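Kitchen Walk-Through, Tormont Play Kitchen
Checked by Dineo Kruger, 14 Oct 2022

Exits and floor
Clear path to door – OK. I moved one stool, that's all.
Mat lies flat – OK, finally! The corner was curling all through September.

Electrical
Outlet covers in place – OK.
Kettle cord tucked back – NO. Dwayne Lyons, this one's yours, please (I know, I know, I'm a broken record).

Storage
Cleaners in the locked cupboard – OK.
Heavy pans on bottom shelf – OK, though the big one still squeaks when you slide it out.
First aid kit – two bandages short, otherwise fine. Reorder from Telamside.

Sink
Faucet firm at the base – OK, no wobble when I gave it a push.
Strainer seated in the left basin – OK.
Rack steady over the right basin – OK with a plate on it.
Play vegetables checked for cracks – OK so far. I still want a closer look at the smaller eggplant.

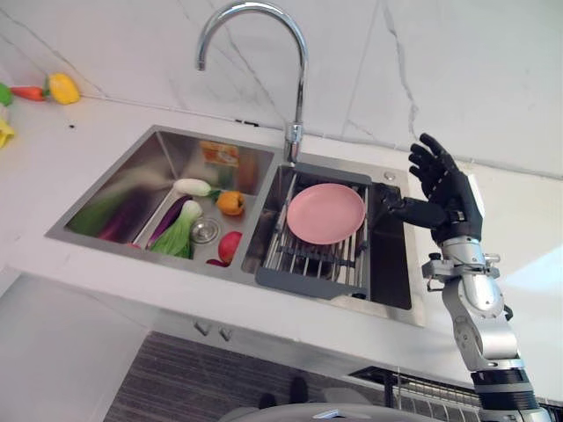 Kitchen Check Sheets, No. 159

Counter by the sink wiped down – OK.
Tile grout – a bit gray low down, so I'll bring the soft brush next time.
Next check in 30 days – Dineo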